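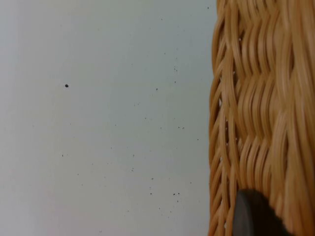

Chez Wikside, on arrive tôt et on parle peu. Un hangar à Waltham, une table blanche, un bras téléopéré. Et des épisodes. Beaucoup d'épisodes. 801 enregistrés depuis février, dont une bonne partie à la poubelle.

Le principe tient en deux lignes. Un opérateur guide le bras à distance, la machine enregistre tout – positions, efforts, vidéo – et le modèle apprend à refaire. Pas de code écrit pour la tâche. Des exemples, encore des exemples, et le plus variés possible.

La tâche du moment : une balle, un panier. Ça paraît idiot. Un enfant de deux ans s'en sort. Sauf que l'enfant a des doigts souples et qu'il a déjà renversé la moitié de la cuisine pour apprendre. Ici il faut tout lui montrer, à la machine. L'approche, la prise, le petit recul quand la pince arrive trop bas. 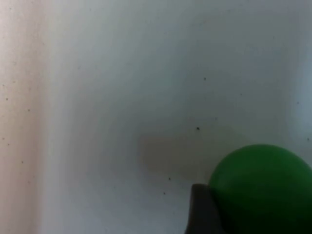

La balle verte contre le doigt de la pince, vue depuis le poignet du robot.

Les opérateurs travaillent par blocs de 11 épisodes, puis pause. Au-delà, les gestes deviennent mous et ça se voit dans les données. Hésitations, trajectoires en zigzag. Le modèle recopie tout, y compris la fatigue. Un lot entier de février a été jeté pour ça, trois jours de travail. Personne n'était ravi.

Autre piège, la propreté des exemples. Au début l'équipe ne gardait que les prises parfaites. Résultat : un robot élégant, et perdu au premier écart. Maintenant on garde les ratés rattrapés. La balle qui file, le bras qui revient la chercher. Ces séquences là valent cher.

Et puis il y a le panier, qu'on déplace entre deux prises. Parfois c'est le bras qui s'en charge, en pinçant le bord.
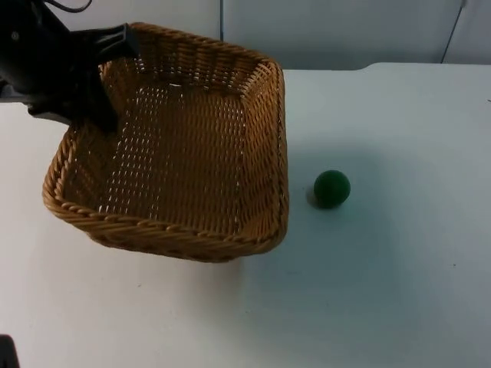 Un rebord tressé, ce n'est pas un cube de laboratoire. L'épaisseur change, l'angle aussi, il faut choisir où serrer. Deux opérateurs, deux écoles : l'un attaque par le coin, l'autre par le milieu. On a gardé les deux. Le modèle se débrouillera, ou pas.

Côté logiciel, l'annotation passe par Miltel, un outil maison un peu rugueux. Début, fin, réussite, remarque libre. La case des remarques est la plus lue. « Trop vite », « refait », « je sais pas ce que j'ai fait mais ça marche ».

La suite s'appelle Koskela. Même bras, mêmes opérateurs, mais des objets qui changent à chaque séance. Le premier bloc est prévu dès que le tri des épisodes sera terminé. Il en reste deux cartons de disques à relire, et la salle est déja réservée.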